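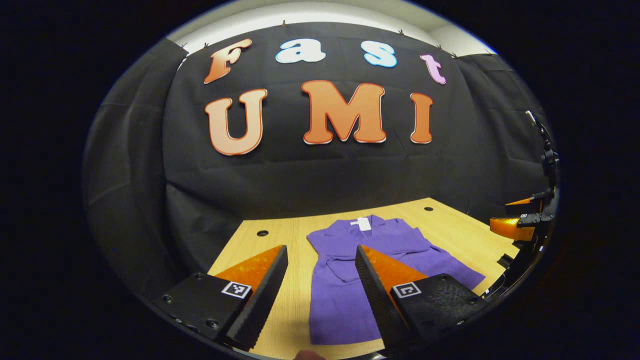 Folding a T-shirt is like making a paper plane, only softer, says Thảo Châu, and you can't get it properly wrong because you just shake it out and start again! She's right. A shirt is really a big floppy shape with two smaller floppy shapes stuck on the sides, and folding is how we turn all of that into a tidy rectangle.

Start with the shirt flat on a table. A purple one with short sleeves is perfect. Put the collar at the far side, away from you, and the hem near your tummy. Is there a little white tag at the neck? Lots of shirts have one, and it's a handy marker for the middle.

Now smooth it! Use flat hands and push from the middle out to the edges. Creases love to hide across the tummy part and down by the hem, so go over those bits twice.

Ready to fold?

Bring one side in towards the middle, sleeve and all. Flip the sleeve back so it lies straight along the shirt. Do the same on the other side. You should have a long, thin shape (a bit like a scarf with a collar). Pick up the hem, fold it halfway to the collar, then fold once more. Done!

Why do creases happen at all?

Cloth is made of threads, and threads are made of tiny fibres. When a shirt is scrunched up, the fibres bend. Leave them bent for long enough and they get rather comfy that way. Cotton is especially good at this, which is why a cotton shirt from the bottom of your school bag looks like a map of the mountains.

Something to try

Scrunch one old T-shirt into a ball and fold another one neatly. Leave them both overnight, then open them up in the morning. Which has more lines? Are the lines straight or wiggly? Draw what you find, and see if you can spot where each fold was.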